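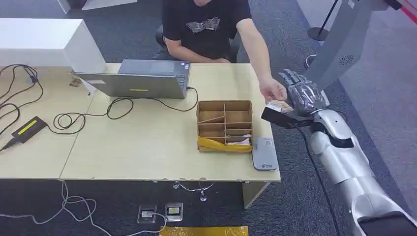

Passing a card across the table to the robot hand.

Fri 16 October | Posted by the blog author
Print this post | E-mail this post
Filed under: Robots, Money & Planning

So the budget is in! I've been grumbling on here about it since August, and a few of you have written to ask what a robot setup costs once you get past the arm itself, so I thought I'd go through how we planned ours. It's a long one, get a coffee.

The first thing I did wrong was start with the robot. I had the arm and the hand on line one of the spreadsheet, felt very pleased with myself, and then put "misc." underneath with a number I made up. Please don't do this. Our misc. line was $220, and I blew through it on power strips and cable sleeves before we'd talked about a single useful thing. (Cables! You can see what one end of our table looks like. I have a proper cable tray on the list now, with its own line, and nobody is allowed to move that money.)

What I do now is plan by job. We picked one, handing small flat things across a table, and I wrote down everything that job touches. A card is a great test item and it costs next to nothing, but a card is thin and bendy and the fingers have to close on it without folding it in half. So I want lots of cards, in more than one thickness, and I want them bought up front in a pack of 100 so we're not raiding the supply closet every week. Same with the parts box. Ours is cardboard with cardboard dividers, and I went back and forth for ages over whether to replace it with a nice plastic one. I'm leaving it alone for now. It's cheap, you can move the walls, and if an arm comes down on it I can live with the loss.

The big decision was the hand. We had quotes from Fenditz and Hernard, and they were hard to compare because Fenditz put the spare fingertips and the wrist cable in the price and Hernard listed every last thing separately. I ended up making one sheet with the same rows for both and filling in the blanks by e-mail, which took two weeks and I'd do it again tomorrow. By the time I'd added shipping and the service plan, Hernard came out $3000 higher for what looked to me like the same package. They do have the better lead time though, 38 days, and I did think about it! In the end we could wait, so Fenditz it is for the second hand.

Furniture is the bit I skipped last time and am paying for now. We work at two tables pushed together, and the edges are chipped, and every time somebody leans on one side the join shifts a little. It's fine for passing a card. For anything where the arm has to come back to the same spot it's going to drive me up the wall. I asked Lins for a price on a single heavy table with a fixed top and they were quick and friendly about it, so that's in for the spring order. I also want to think about where the floor outlets sit before we choose its final place – I'd like the cords to come straight up and stay out from under people's feet.

Then there's safety stuff, posts and barrier tape and floor tape. It's not expensive, but it needs replacing more than I expected, so I've moved it from one-time purchases to the yearly column. Training went in the yearly column too. Urkia offers a day course that I'm hoping to get two of us on.

Still open: a second laptop (I say yes, the spreadsheet says no), and whether to buy a spare power supply or just take our chances. I'm leaning toward the spare. If you've bought a hand like this and can tell me which part gave out on you first, leave a comment, I've got a little room left in the spares line and I haven't decided what to spend it on.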